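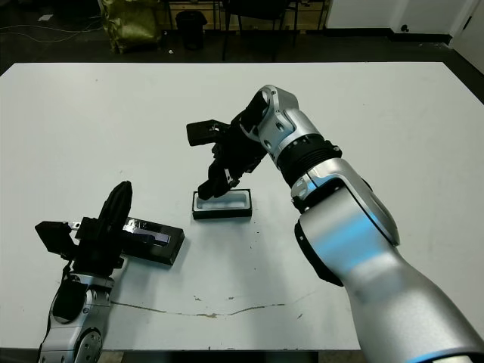
Two black trays, one small and one larger, on the white sorting table at Curcombe.

Trays, again

Members will remember that in November we were told the answer to the clutter on the sorting table was more trays. I was against it then and I'm not much warmer on it now, but the trays have been bought, so I'll report what I found.

They come in two sizes. The small one is shallow, with a black rim and a white lining. The larger one is black with thicker walls and a glossy inside, and the gloss bothers me. Under our lights it throws back purple and white patches, and if you're trying to tell a dark bead from a darker bead, good luck. I asked Henrique Seixas, who placed the order through Pekano, whether a matte version was available. He says he'll look. He said that about the lamp, too.

The claim in the Proltstead group's handout is that trays cut sorting time in half. Half of what? They don't say how long anything took before. I ran my own test with a mixed bag of 400 beads, first straight on the table and then using the trays. I got through 228 before lunch without trays and 61 more than that the next morning with them. Better, yes. I'd also slept better.

What the white lining does well is show up small pieces. I'll give it that. The bare table ought to do the same job, being white, but it has that long brownish-yellow line running across it with little chips along it, plus the usual dark specks. I have twice tried to pick up a speck.

Which brings me to the table. Some of you want a new top, and the Mollah catalog has been passed around with a page folded down. The price is $500 before delivery. Before we spend that, could somebody please try wiping the thing properly and putting a bit of filler along the line? If it's a stain, we'll know. If it's a crack, we'll know that too, and I'll stop complaining about the catalog.

Until then: small pieces in the small tray, everything else in the large one, and please don't stack them while there's anything inside. Comments to me or to Henrique, preferably Henrique.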